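The left arm didn't stop. That's the whole incident, really, in four words, and it took Madigan 90 pages to say it.

It happened in April at Bresen, a small automation shop in an industrial park, mid-afternoon, the slow part of the shift. A two-arm bench cell was running a tidy-up routine. Pick the thing, put it in the tray, go home. The operator hit pause to fish out a dropped cap. The right arm froze where it was. The left one carried on to the end of its move, across the middle of the table, and closed its gripper on the back of his hand.

Bruising, a split knuckle, a tetanus shot. He was back the next morning. Could have been a lot worse and everyone I spoke to said so, usually before I'd asked.

## Pause isn't stop

Thanakorn Srithong runs the cells. He's the one who wrote it up, the one who pulled the plug on the other benches the same afternoon, and he is still annoyed. Mostly with himself.

"Pause was a software button," he told me. "We all knew that. We'd all got used to treating it like the red one."

The red one works, by the way. It's hardwired, it drops power to both arms, it was tested after the incident and did what it says on the drawing. But hitting it meant a restart, and a restart meant re-homing both arms, and re-homing took 4 minutes. So people paused. You would too.

What broke was the message. Pause goes from the operator's screen to a coordinator program the shop calls Bukia, and Bukia passes it on to each arm's controller seperately. On the day, the right side got it. The left side's queue was jammed behind a backlog of position updates, and the pause sat at the end of the line like everything else. No priority flag. The logs put the delay at 1125 milliseconds, a bit over a second. Plenty of time for an arm to cross half a table.

And the screen said PAUSED. That part bothers Srithong more than the delay. The screen went by what it had sent. It never waited to hear back.

I went to see a bench the same pattern as the one in the incident, set out for the tidying job.

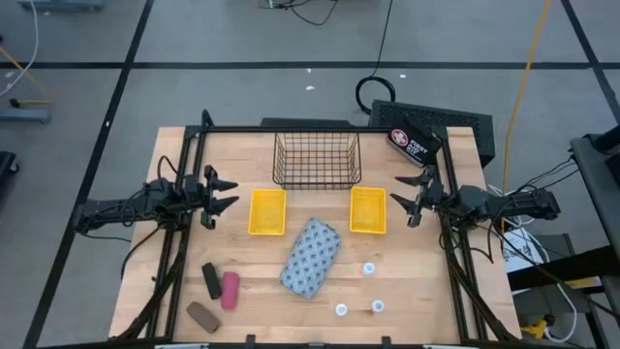 *Photo: Bresen*

It's a modest thing up close. A wooden top, a black aluminum frame, two arms coming in from the sides with their grippers pointed at each other. A mesh basket, a couple of yellow trays, some bottle caps. There's a first aid kit at the back corner, and you'd have to reach past the right arm to get it from where the operators usually stand. I mentioned this. It went on a list.

Size is a bit of the problem, I think. Nobody walks up to a big welding robot and sticks a hand in. Big arms get fences, interlocks, a fellow with a key. Bench arms get treated like a toaster.

## The cable theory

For the first week the shop blamed a cable. Fair enough – cables get blamed for everything, and these arms trail a lot of them. They swapped the left harness, ran the routine overnight, got no fault and nearly closed the file.

Madigan, the outside safety outfit brought in by the insurer, asked them to run it again with logging turned all the way up. Same settings as the day. The fault came back on the fourth try, new harness and all. Full logging had been on the day of the incident as well. Somebody had switched it on that morning to chase a different bug, and it was the logging that filled the queue.

So the tool for finding faults made one. Srithong laughed at that, sort of.

## What changed

Pause now cuts ahead of everything in the queue. Each arm has to report that it's stationary before the screen will say so, and if either one is late the cell drops power on it's own. Erko, who supply the controllers, have sent an updated setup guide; it has a new page on stop functions, near the front this time.

The bigger change is duller. Hands in the cell means power off, no exceptions, re-homing be damned. They've got the restart down a fair bit but it's still a nuisance, and the operators grumble. One told me it breaks his rhythm. He also told me he'd stopped resting his elbow on the frame.

Madigan's recommendations run to 4 items. Three are done. The last is a light curtain across the front of every bench, and it's waiting on a quote.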